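Test tubes, racks and stoppers: the questions I get asked most

I'm Viorica, and I keep a small hobby site on glassware, mostly test tubes, because somebody has to and I've got the cupboard space. This page began as a reply to Hazem Tazi, who wrote to me in March with a very long list of questions, and it's been growing ever since. I've tidied the answers a bit but not much. Last added to on 2023-05-08.

I need a rack for a handful of tubes. Metal or plastic?

I have both and I use both, which I know isn't what you wanted to hear. If you pushed me I'd say metal for the one that stays put on the table and plastic for the one you carry about. A metal rack has a bit of weight to it, so when you pull a tube out at a silly angle the rack doesn't come along for the ride. Mine is a Hiltness and it's been dropped on a stone floor, sat on (Rasmus) and left in the shed all winter. It's a little bent at one corner and otherwise perfectly happy.

Plastic is lighter, cheaper and quieter. You'd be surprised how much the quiet matters if you're doing this in the evening with people asleep upstairs!

Do round holes or square cells make any difference?

A bit, yes. Round holes hug the tube, so if the hole and the tube are a good match everything stands up nicely. If the hole is generous the tube leans, and the whole row ends up looking like people waiting for a bus in the wind. Leaning does no harm, mind you. It just means the tops aren't quite where your hand expects them to be.

Square cells are more forgiving about size. The tube touches the walls at a few places and there's air in the corners, so it slides in and out without sticking. The drawback is that a skinny tube in a big square cell will rattle round like a pencil in a mug.

Can I use clear plastic racks on a white table?

You can, but you'll lose them. I'm only half joking. A clear rack on a white board more or less vanishes, especially if the light's coming from above, and then you set something down on top of it or knock it with your sleeve. I've done it more times than I care to admit.
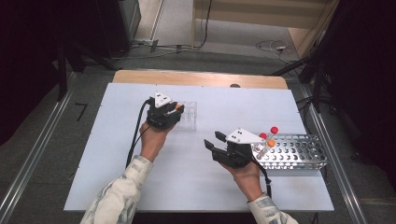 What I do now is put a strip of coloured tape along one edge of any clear rack. Viorica's blue tape, it's known as in our house, and it's on everything. A dark mat under the rack works too if you don't fancy sticky residue. Szabolcs Kerekes wrote in to say he runs a marker pen round the top rim of his, and that it survives the washing-up if you let it dry overnight first. I haven't tried that one.

Why do you like a white board under everything if it causes trouble?

Because of everything else it does! Drips show up straight away. Chips of glass show up (sort of, you still have to tilt your head). It wipes down in seconds, and it saves the table underneath. My table was my grandmother's and I'd like it to stay the colour it is.

Get a board that covers most of the table and leaves a little bare strip at the back if you can. The strip is where I put the things that aren't part of the job, like my tea. Tea does not go on the board. That's the one rule in my house that people really do keep to.

Are the coloured ball tops worth having?

I love them. They're easy to get hold of, you can see them from across the room, and you can sort your tubes by colour without writing a single label. Red for one batch, orange for another, and so on. The one snag is that red and orange look awfully alike under a warm bulb, so if you've only got those two and you work in the evenings, put them in separate rows or buy a third colour.

A ball top also gives you something to hold that isn't glass. Pinch the ball, lift straight up, and the tube comes with it, as long as the top is seated properly. Check that first. Give it a gentle tug while the tube's still in the rack, and if the top shifts, push it home and try again before you go sailing across the table with it.

Should I pick a tube up by the top or by the body?

By the body if there's anything in it you'd mind spilling. By the top if it's empty, or if the rack's so full you can't get your fingers down between the neighbours. With a crowded rack I take the front ones first and work backwards, which sounds obvious, but I've watched perfectly sensible people go for the one in the far corner and bring three others along with it.

If you're using any sort of tongs or gripping tool, open it wider than you think you need. Bring it in wide, get it lined up over the tube, then close gently. Most of the tubes I hear about getting knocked over were caught by a half-open jaw on the way in. And look at the pads now and again. Gripping pads wear and the edges crumble, and a chipped pad can still do a decent job if the flat part of it is sound. Once the face itself goes, swap it.

Where on the table should the racks go?

Put the full rack on the side of the hand you reach with and the empty one on the other side, with clear space in between. That's really all there is to it. People line the racks up touching each other to save room and then they've nowhere to rest a hand or change their grip halfway.

I'd leave the gap at least as wide as one of the racks. Nidia Valderrama, who taught me most of what I know about this, used to leave enough room to put her whole forearm down flat, and she broke fewer tubes in her life than I did in my first year.

How do I stop the rack sliding when I lift a tube out?

A smooth metal rack on a smooth board will slide, there's no getting round it, and a light one slides more. 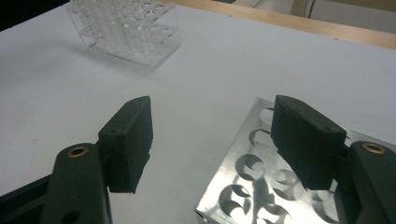 Little rubber feet are the best cure. You can get stick-on ones for next to nothing, and four will do a small rack. Dry the underside properly before you stick them on or they'll be off within the week. A damp cloth folded flat under the rack is the old-fashioned way and works a treat, though it does leave a wet patch on the board and you have to remember to take it away afterwards. Whatever you do, don't tape the rack down. You'll want to turn it at some point, and you'll forget it's taped.

Lifting straight up helps more than anything, though. If the rack's moving, you're probably pulling towards yourself. I do it when I'm tired.

My metal rack has gone dull. Can I get the shine back?

Warm water, washing-up liquid, soft cloth, dry it at once. That's as far as I'd go with aluminium. Please don't put it in the dishwasher, it'll come out grey and chalky and you'll be cross with me. A brushed finish hides small scratches very well, so if you're buying new and you care about looks, go for brushed over polished. Rub along the lines of the brushing when you clean it, never across them.

The holes need doing too. I use a bottle brush, the thin sort, and go through each one from the top and then again from underneath.

Which racks have you bought yourself?

The Hiltness, as I said. Then a Jurnesel in clear plastic, which has good crisp edges and is a nuisance to find again (see above). I had a Sowah for a while and gave it to Rasmus Sproģis, who keeps spices in it. He's very pleased with it and I rather wish I hadn't let it go.

I paid for all of these myself and I don't get anything from anybody for mentioning them. The order number for the Hiltness was 3306, if anyone wants to quote it at them, which one reader did ask for. I can't promise it'll mean anything to them by now.

How many tubes do you have?

Too many. The last time I did a proper stocktake I had 900, and before you ask, no, they're not all out at once. I rarely have more than a few on the table. The rest live in boxes of 90 with newspaper between the layers, and I've stopped telling visitors which cupboard they're in.

What should I wear?

Ordinary clothes you don't mind getting splashed. The thing I'd watch is your cuffs. Long loose sleeves will trail across the board and catch on the tops of things, so push them up or pop an elastic band round the wrist. Same goes for cables, if you've a lamp or anything else plugged in nearby. Run the cable off the side of the table nearest the socket so you aren't dragging your arm over it.

Can children help?

Mine did, with plastic tubes and coloured tops, and they were better at it than I was. Give them a rack with nice big holes and let them sort by colour. Keep the glass for when they're older.

Where can I get spare tops?

The shop in Rambridge still does them loose, by the scoop, if you're anywhere near. Take a tube with you so you can check the fit. Otherwise buy a small bag first and see how they seat before you order a big one. I have 2 large bags of tops in the hall that fit nothing I own, and you're welcome to them if you pay the postage.

I've got a question that isn't on the list

Send it over using the form. I answer at weekends mostly, and if it's about centrifuges I'm afraid I don't know.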